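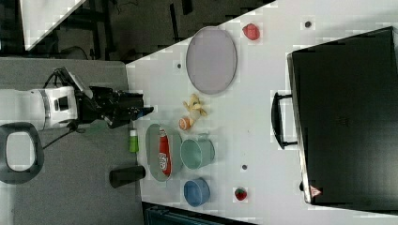
OLTERTON, 14 October 2018 - Brorngate, the fabric and notions shop, is releasing its first line of cut-and-sew placemat kits under the name Zitdale. Each kit makes a set of oval placemats with bound edges, and all the fabric pieces come already marked with cutting lines. The Zitdale oval was drawn for serving dishes as well as for dinner plates, so a large oval plate like the gray one on the white table, with its slightly raised rim, can be set down on a mat of a similar shape. The kits go on sale today at the Olterton shop and by mail order.

The line starts with three fabrics: a natural linen and cotton blend, a dark blue canvas, and a small woven check. The check looks the same on both sides and is sold as a single-layer kit with no backing. The linen blend and the canvas are backed with plain cotton and have a thin layer of cotton batting in between.

Binding an oval is the part of the job that gives new sewers the most trouble. Straight-grain binding tends to pucker on a curve, and many store-bought placemat patterns stick to rectangles for that reason. Zitdale kits come with bias binding that has been cut, joined and pressed, in a length that goes all the way around each mat with enough left over for the final join. The instruction sheet shows two ways to finish: by machine, with a single line of topstitching, or by hand, with a slip stitch on the back.

The binding is made for Brorngate by Nghiêm, a small workroom that also cuts the bias tape sold by the yard at the shop's front counter. Nghiêm worked out the width of the tape and tested it on the canvas, the heaviest of the fabrics. The tape finishes at just under half an inch on the front of the mat.

Brorngate began work on the kits in April, after customers in its beginner sewing classes asked for a home project that could be finished in one sitting. Samples went out with a short questionnaire, and 523 completed forms were returned. The most common request was for larger print on the instruction sheet. The sheet now folds out to twice its first size, and the drawings have been redone with the right side of the fabric shaded. Several people also asked for the marking pen lines to be easier to remove, and the cutting lines are now printed in a washable ink. They should be rinsed out in cold water before the mats are ironed, as heat can set the ink.

A regular sewing machine with a straight stitch is all that is needed. A walking foot helps with the canvas kit but is not required. Sewers will also need scissors, pins or clips, matching thread and an iron. Thread is not included in the kits, and the shop has a card at the counter showing which colors match each fabric.

All of the fabrics were washed before cutting and can be machine washed in cold water. Brorngate suggests drying the mats flat and pressing them from the back. The backed mats should not go in a hot dryer, where the batting may shrink.

Extra bias binding can be ordered separately for customers who want a contrasting edge. The paper pattern is also sold without fabric, for people who would like to use what they already have at home. It includes a matching oval table runner that is not part of the kits.

Samples of the finished mats are on display near the cutting table in Olterton, where staff can answer questions about the kits and take mail orders.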